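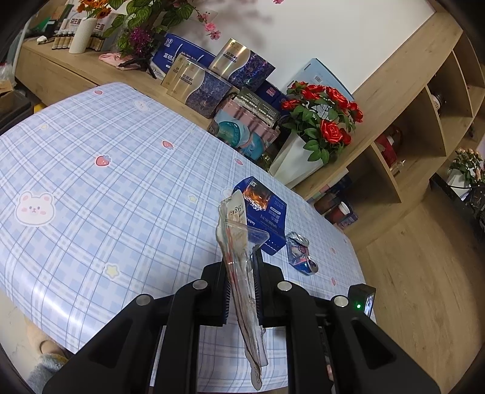 Training a robot to clear a table starts with a person clearing a table. At Galirum, a small company that builds software for household robots, most of that work happens in ordinary homes, with a gripper held in the hand. The operator squeezes, the two jaws close, and a camera on the tool records everything. Soft items get the most attention. A crumpled clear bag marked 1KG, pinched so that it hangs over a plaid tablecloth, is harder for a machine to learn than the stiff cardboard box behind it, and a crushed drink can lying on its side is somewhere in between.

"A box holds its shape when you grab it," said Gráinne Brophy, who runs collection for the company. "A bag changes every time you touch it. The robot has to see a lot of bags."

Brophy's team calls each recorded attempt a pass. A pass begins with the gripper open and ends when the item has been let go. Operators are asked to record 30 passes in a session before they take a break. On a good afternoon one person can finish up to 77.

The company did not begin this way. Its first project, Ellis, used a remote-control setup. An operator sat at a desk and moved a pair of handles, and a robot arm across the room copied the motion. The recordings were clean, but the arm weighed too much to carry up a flight of stairs, and the operators could feel nothing through the handles. They tended to crush things or drop them.

Galirum still uses the Ellis station for tasks that need two arms, such as folding a towel or taking the lid off a jar. For picking up and putting away, it switched to handheld tools in August.

New operators train for three days. They spend the first morning on speed. People who have cleared tables all their lives move too fast, and the video blurs. Brophy tells them to approach the item, stop, close the jaws, and lift only when the grip is settled. They also learn to keep their free hand away from the item, a habit that takes longer to break.

Mistakes are kept. If a bag slips, the operator picks it up again and carries on, and the pass is tagged as a recovery. An early version of the software, trained only on clean passes, would drop a bag and continue toward the bin with nothing in its jaws.

Reviewers at Kinsella, the contractor that checks the recordings, throw out a pass if the jaws leave the camera's view or if the tool loses track of its position. Reflective packaging and plain white walls cause most of the tracking trouble. Patterned cloth helps.

The finished recordings go to a robot with a matching gripper, so the view from its wrist is close to the one the operators recorded. Galirum plans to test it in six homes next, starting with kitchen tables. Brophy has asked the families not to tidy up first.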